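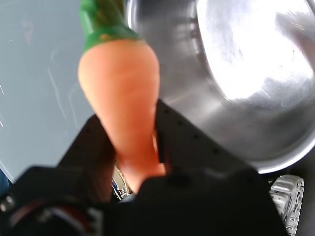
What does a policy gain from being trained on whole tasks instead of single grasps?

It learns when to stop one movement and begin the next. A policy trained only on grasps has to be told by some other program that the grasp is over, and that program is usually where the mistakes come from.

Week 7: Imitation learning with a wrist view
Lecturer: Marloes Smits. Lab sessions: Diệp Đặng and Kristof Willems.

Last week we treated behaviour cloning as plain supervised learning: an image and the joint positions go in, the next joint positions come out. The weak point is drift. A small error moves the arm to a place the teacher never visited, the next guess is worse, and so on. This week's method, action chunking, has the network predict a block of future steps in one go. Fewer decisions are made per task, so there are fewer chances to drift.

The Millska set, which you will use in the lab, has 2282 demonstrations of sorting toy food into dishes. All were recorded by a person steering the arm by hand. We hold out the April recordings for testing and train on the rest. Please do not mix them, even for a quick check.
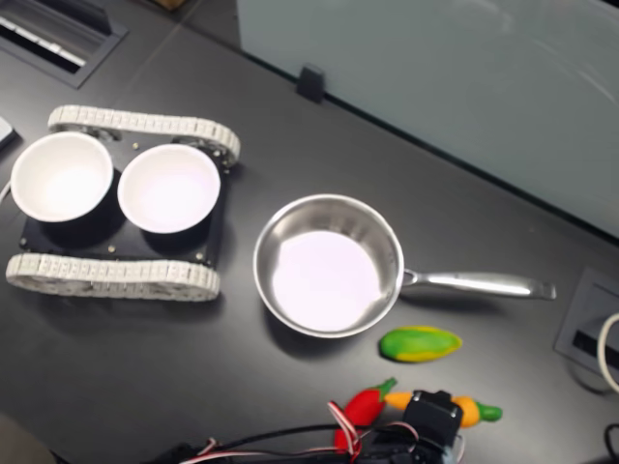
Chunk length is the one setting you must choose yourselves. With a chunk of 80 steps the arm moves smoothly but reacts late if an object slips. With very short chunks it reacts quickly and jitters. The trade-off is hardest to judge where the wrist view is poor. When the gripper is over the vegetables its own body hides the middle of the carrot, and the cables loop across the pepper, so the network has to place its fingers with part of the target out of sight. A long chunk carries the arm through that stretch on the earlier view. Compare this with placing something in one of the two white bowls on the tracked base, where the target is wide and the exact path matters much less.

Result to know for the exam: in Urbańczyk's runs the chunked policy finished 90 per cent of the held-out tasks and the single-step policy 70 per cent. Both used the same data and the same network size. Most of the gap came from the grasp, very little from the placing.

Two cautions. The test tasks use the same toys as the training tasks, so the figures say nothing about new objects. And a task counts as finished even if the arm needed a second try.

For the lab: train one policy at each chunk length on the sheet, plot success against length, and write half a page on where the failures happen. Hand in to Kristof by Mon 15 June.

Reading: Smits and Van Loon, course notes, chapter 4, up to the part on averaging overlapping chunks.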